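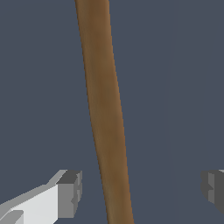
Members kept tools past the due date, Tia Mapplebeck told us, mostly when a job ran over and they did not want to stop in the middle of it. She did not regard this as a breach of the rules, and she had not thought to call the library. Similar accounts came up in many of the 18 interviews, and they shape much of what follows in this section.

Print this page | E-mail this article | 2 comments

4. Late Returns and the Meaning of a Loan

4.1 What members understood by the loan period

The tool libraries in Pickering and Semirau state the same loan period in their membership terms, and both print it on the borrowing slip. Awareness of the rule was high. Members at both sites could state it correctly, including those with a history of late returns. The delays described below therefore cannot be put down to poor information at sign-up.

Interviewees separated the rule from what they took to be its purpose. Roy Entwistle described the due date as a limit for items that other people were waiting for, and he treated everything else as open. He had kept a spirit level for almost six weeks while repairing a garden wall, and returned it on the same visit at which he renewed his membership. Aranka Fekete, by contrast, returned everything early and disapproved of members who did not, yet she also said that a common hand tool "hardly counts" as a loan. Staff at Semirau used nearly the same words.

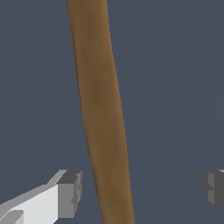 The distinction between tools that count and tools that do not was applied with some consistency. Powered and costly items were returned close to the due date and were often mentioned by name. Small hand tools were remembered less exactly, and several members found one at home while preparing for the interview. We refer to these as background loans — items that the borrower no longer thinks of as borrowed, although the record remains open.

Background loans matter to the libraries for a practical reason. The Mornero catalog system used at both sites marks an overdue item as unavailable, but it does not show whether anyone has tried to contact the borrower. Staff at Pickering kept a separate paper list for this purpose. Semirau had no such list, and reminders there depended on who was at the desk. Liam Wainwright, who had worked shifts at the Semirau desk before the study began, said that he preferred to raise the matter in person, at the next visit, and that he seldom wrote to anyone about an item that could be replaced cheaply.

4.2 Replacement and duplicate stock

Both libraries responded to background loans by holding duplicates of the items most often kept late. Claw hammers, screwdrivers and hand saws made up most of this stock. Duplicates eased the pressure on the desk, but they also confirmed the view among members that these tools were plentiful and that a late return did no harm. The stock review carried out in May did not separate duplicates from first copies, and we were unable to recover the difference from the Mornero records.

Brodent, the supplier to both sites, sold hand tools in mixed lots, so a library that needed hammers also received other items. Larasati Hidayat, in reviewing an early draft of this section, noted that the shelves may reflect the supplier's lots as much as local demand. We accept the point and return to it in the discussion.

Figure 1. Claw hammer with dark metal head, an item type held in duplicate at both sites.

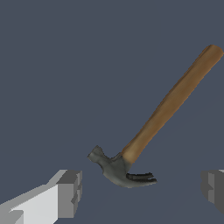

4.3 Fees and forgiveness

Neither library charged late fees during the study period. Pickering had done so in the past and stopped when members began to avoid the desk altogether. Members there still spoke of the fee as though it applied, and one had stayed away for a whole season in the belief that she owed money. Staff were unaware of this until the interviews.

This site uses cookies to remember your reading preferences. Accept | Manage settings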